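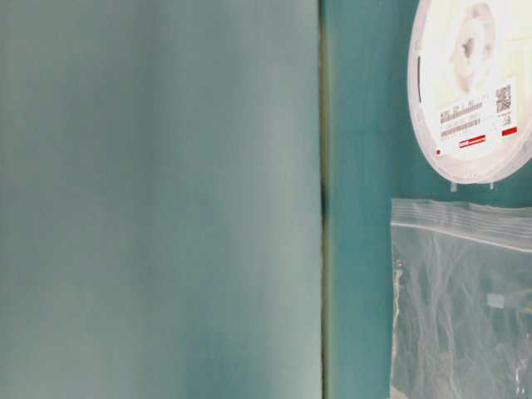 Femke Jansen has spent most of her two years at Karnness teaching robots to put things into bags. Her group works on packing and kitting, and a large part of the job is done by remote control: a person moves the arms through the task, the system records it, and a model is trained on the recordings. A task can be as plain as a white reel and a clear zip bag on a teal surface. "People expect me to say the reel is the hard one, on account of the size," she said. "It's the bag. A reel keeps its shape. A bag is a different bag every time you touch it."

The project is called Halliday. So far it has 1,831 recorded runs the team is willing to train on, and the goal is 3,000. Jansen threw out many of the early ones. The operators had been rushing, and the model picked up the rushing along with everything else.

"You find out how much you do without thinking," she said. "I close a bag at home and my thumb just knows where the seal is. With the controls I have to decide where to look, then go there, then pinch. If I hesitate, that goes into the data too."

She asks new operators to practice for a full morning before anything is saved. They start with one arm, picking up a rigid part by its edge and setting it back down. After that they use both arms. There are 14 people on her list of trained operators now, and she can often tell from a replay who was driving.

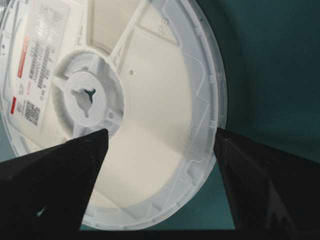 Plirkitar, who commented on an earlier piece we ran about Halliday, thought remote control was the wrong way to go and that guiding the arms by hand would give smoother motion for less training time. Jansen has tried both.

"By hand is nice for one arm," she said. "You feel the weight, you feel when you touch the table. With two arms I run out of hands, and I'm standing in the way of the cameras." She still uses hand guiding to set start positions and to show a new operator what a good approach path feels like.
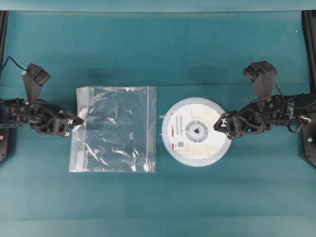 The start positions get changed on purpose. Objects are moved a little or turned between runs, so the model can't simply memorize one path. Jansen also keeps some runs in which the operator misses a grasp and tries again. A clean run teaches the robot what to do when all goes well, she said, and she wants it to have seen a recovery as well.

Asked when the robot will do the whole job alone, she would not give a date. The next round of recording begins on Tuesday, with a thinner bag.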